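Bulavham Lay Training Scheme
Old Testament 2: Wilderness and Tabernacle
Handout for Session 6: The Manna (Exodus 16)
Tutor: Shobha Mathew
Revised 25/04/2021

Reading before the session: Exodus 16 in full; Numbers 11:4-9; Deuteronomy 8:1-5; Psalm 78:17-31. Read Exodus 16 twice, once in the translation you normally use and once in a different one. Bring both.

6.1 Position in the book

The chapter falls between the crossing of the sea (14-15) and the arrival at Sinai (19). Three complaint stories stand together: the bitter water at Marah (15:22-27), the manna and quail (16), and the water from the rock (17:1-7). A similar set comes after Sinai, in Numbers 11 onwards. The main difference between the two sets is the response. Before Sinai the people complain and are supplied. After Sinai they complain and are usually both supplied and punished. Compare the quail in Exodus 16:13, which gets half a verse, with the quail in Numbers 11:31-34, which is followed by a plague.

The date given in 16:1 is the fifteenth day of the second month. The people left Egypt on the fifteenth day of the first (Numbers 33:3), so one month has passed. Many commentators take it that the dough carried out of Egypt (12:34) had by now been used up. The text does not say so.

6.2 Outline

16:1-3 Arrival in the wilderness of Sin; complaint
16:4-5 The Lord speaks to Moses
16:6-12 Moses and Aaron speak to the people; the glory appears in the cloud
16:13-21 Quail and manna; the daily measure
16:22-30 The sixth and seventh days
16:31-36 The jar kept before the Testimony; closing notes

Note that verses 4-5 and verses 11-12 both report a divine speech, and that the second seems to come after Moses has already passed on its contents in verse 8. Source critics have used this to divide the chapter, commonly giving most of it to the priestly writer and verses 4-5 to another hand. Others treat verses 6-8 as having been moved from their first position. You are not required to take a view for this course, but you should be able to state the problem.

6.3 Terms

Manna. Hebrew man. Verse 15 links the word with the question man hu, usually translated "What is it?" The ordinary Hebrew for "what" is mah, and the form man is unusual. The link is best treated as wordplay.

Omer. A dry measure, found as a measure only in this chapter. Verse 36 defines it as a tenth of an ephah. Modern equivalents vary with the size given to the ephah, and most study Bibles suggest something near two litres. Do not confuse it with the homer, which is a far larger measure, or with the sheaf (also omer) in Leviticus 23.

Testimony. Hebrew edut, verse 34. In the later chapters the word refers to the tablets or to the ark that holds them. Neither exists yet in the order of the story. Verses 33-34 therefore look forward, as does verse 35 with its reference to the border of Canaan.

Test. Hebrew nissah, verse 4. The Lord tests Israel here. In 17:2 and 17:7 Israel tests the Lord. The same verb is used in Genesis 22:1 and Deuteronomy 8:2.

6.4 The instructions and how they are kept

The chapter contains four instructions to the people about the manna:

(a) Gather what is needed, an omer for each person (v. 16).
(b) Leave none until morning (v. 19).
(c) On the sixth day gather double and keep the remainder (vv. 22-23).
(d) Stay in place on the seventh day (v. 29).

The first is kept, or is made to come out right: those who gathered much had nothing over, and those who gathered little had no lack (v. 18). Paul quotes this verse in 2 Corinthians 8:15 when writing about the collection. The second is broken by some, and the manna breeds worms and smells. The third is kept, and the stored manna does not spoil. The fourth is given in full only after some have gone out on the seventh day and found none, although verses 23 and 26 have already told them what to expect.

Points to observe:

The penalty in each case is slight. Moses is angry (v. 20) and the Lord rebukes (v. 28), but no one is harmed.

The same act, keeping manna overnight, is wrong on five days and required on the sixth. Muthu Pisharody's course paper (in the shared folder, pages 18 to 30) argues that the chapter is chiefly about learning to follow a spoken word when the reason for it cannot be seen. Read his second section with care, as he leans heavily on one reading of verse 4.

The sabbath is observed before it is commanded at Sinai. Genesis 2:1-3 reports God's rest but gives no instruction to human beings.

6.5 Natural explanations

A sweet substance left by insects feeding on tamarisk in Sinai has often been proposed. In favour: it is found in the right region, it is sweet, and it is gathered early in the day. Against: it is seasonal, the quantity is small, and it does not account for the sixth and seventh days. Students sometimes give this question more space than it deserves in written work. One paragraph is enough.

6.6 Later use

Deuteronomy 8:3 reads the manna as a lesson in dependence: man does not live by bread alone. This is the text quoted in Matthew 4:4 and Luke 4:4. Psalm 78:24-25 calls it the grain of heaven and the bread of the mighty (Septuagint: bread of angels). Joshua 5:12 records its end. In John 6:31-58 the crowd refers to the manna and Jesus answers at length. Hebrews 9:4 places a golden jar of manna inside the ark; Exodus does not say that the jar was gold, and 1 Kings 8:9 says that only the tablets were in the ark in Solomon's time. Revelation 2:17 promises hidden manna.

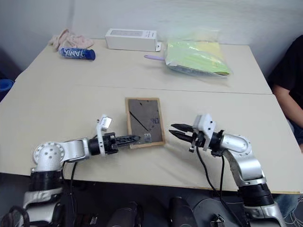 Fig. 6. Two arms over a small framed board on a white table.

6.7 Group work

Group A (Kumaresan Kandasamy): Set out Exodus 16 and Numbers 11 in two columns. Mark differences in the description of the manna, the role of Moses and the result.

Group B (Aishwarya Hegde): Read John 6:25-59. List each reference to Exodus 16, direct or indirect. Which verse of scripture is being quoted in 6:31? There is more than one candidate.

Group C (Anil Arumugam): Trace the word "test" through Exodus 15-17. Who is the subject each time?

Each group reports back. Reports should keep to the text and give verse numbers.

6.8 Written task

Answer one of the following in 300 words. Work that is over length will be returned.

1. What does Exodus 16 add to our understanding of the sabbath that is not found in Exodus 20:8-11?

2. "The complaint in 16:3 is unreasonable." Discuss with reference to 14:10-12 and 17:3.

Marks are out of 60 for the term as a whole. Quotations do not count towards the length. Give the translation used at first mention and abbreviate after that.

Next session: Exodus 17. Read also Deuteronomy 25:17-19 and 1 Samuel 15.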